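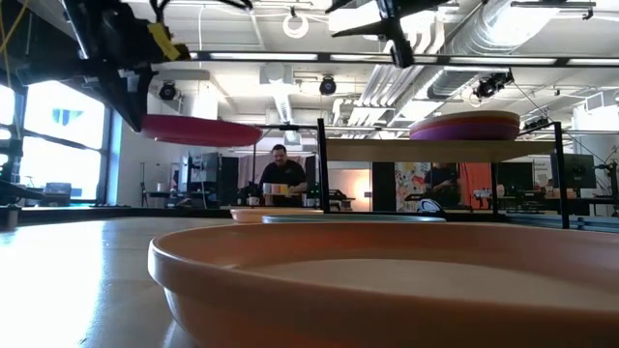

5.3 Checking the grip after a finger change

Run this check each time the fingers on either arm of the Flornmont cell have been replaced or re-shimmed. It uses the ordinary table setup, so leave the shelf rack and the dishes where they are. The arm under test holds one disc level above the table, well clear of the large orange dish, while the other gripper stays parked up by the overhead rail. Any disc from the set will do, but use the same one for the whole check.

Before you start, set the speed limit to 10 percent and confirm that the second arm is in its park position.

1. Clear any active faults on the Erkotden controller and load the program GRIP CHECK.

2. Place the disc flat on the table at the pick mark. Step back outside the cell frame.

3. Start the program. The arm picks up the disc and stops at the hold height, 870 mm above the floor.

4. Look at the disc from the side. A slight tilt is acceptable. If one edge sits more than 2 mm lower than the other at the fingers, lower the disc, open the gripper and reseat the finger pads.

5. Read the grip count on the controller. The reference value for new pads is 2,962. Write down the reading in the cell log.

6. Press RETURN. The arm sets the disc down and goes back to park.

CAUTION: Do not reach under a held disc. The gripper opens if air pressure is lost.

Note: Cables on the arm must hang free through the full move. If a cable pulls tight at the wrist, stop and re-tie it before going on.

Note: Pads from Gastex and Brøndum differ in thickness. Do not mix them on one gripper.

If the check fails twice in a row, go to section 5.4, Finger alignment.

Revised June 30, 2023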